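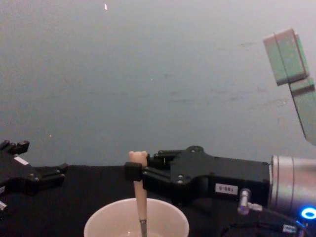
Bâtonnet à tête d'ourson : comment le nettoyer sans abîmer le bois ?

Fikre
Bonjour à tous ! J'ai un petit ustensile en bois clair, avec une tête d'ourson en haut (les deux oreilles sont adorables) et un embout en métal argenté en bas. Je m'en sers tous les matins pour remuer ma boisson dans un gobelet blanc, et depuis mars le bois grisaille juste au-dessus du métal. Faut-il le huiler ? Le laisser tremper ? Je l'ai payé trois fois rien, mais j'y tiens beaucoup.

Amanuel Gidey
Bonjour Fikre, surtout pas de trempage ! L'eau remonte dans le bois par l'embout et le gris s'installe. Moi, je passe le mien sous l'eau tiède avec une goutte de savon, je l'essuie tout de suite — en insistant bien à la jonction — puis je le couche sur un torchon, jamais debout dans l'égouttoir. Tous les 2 mois environ, un peu d'huile minérale alimentaire au chiffon, une nuit de repos, et on essuie l'excédent. Pour les traces déjà là, un papier abrasif très fin, sans toucher au métal. Bon courage, et des caresses à l'ourson !

Farkitz
lave-vaisselle à 35 degrés chez moi, pas de souci pour l'instant. après, le mien est tout en bois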